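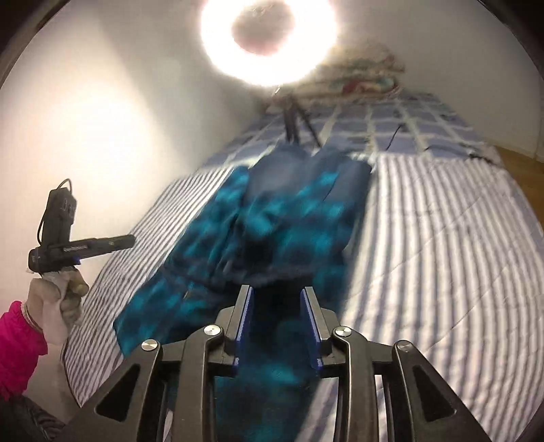 Fig. 1. Pants on the bed, hand-held gripper open over the lower leg.

Week 6 notes: the Parri garment faults

OK, so I promised we'd get to the ugly one. Parri was our folding policy, trained on demos done with hand-held grippers, and in May it started pinching air. It would come down over a pant leg, close, lift, and carry on folding with nothing in its fingers! I sat through 16 of those on a Wednesday before I believed it.

Two things to look at in Fig. 1. The ring light at the far end washes out the wall and the bedding near it (our depth estimate hated that), and the pants are blotchy teal on navy, a bit blurred, so the hem is hard to find.

The real fault was duller. We logged 800 demos, and in 102 of them the finger width lagged the video by roughly half a second. So Parri learned to close late. Jade Wainwright found it by plotting width against time, which you'll do in lab on the Doltberg logs.

Safety bit, please read: an arm that thinks it's holding cloth will pull. Ours yanked a loose cable the same week. Clear cables out of reach first, and keep a hand on the stop.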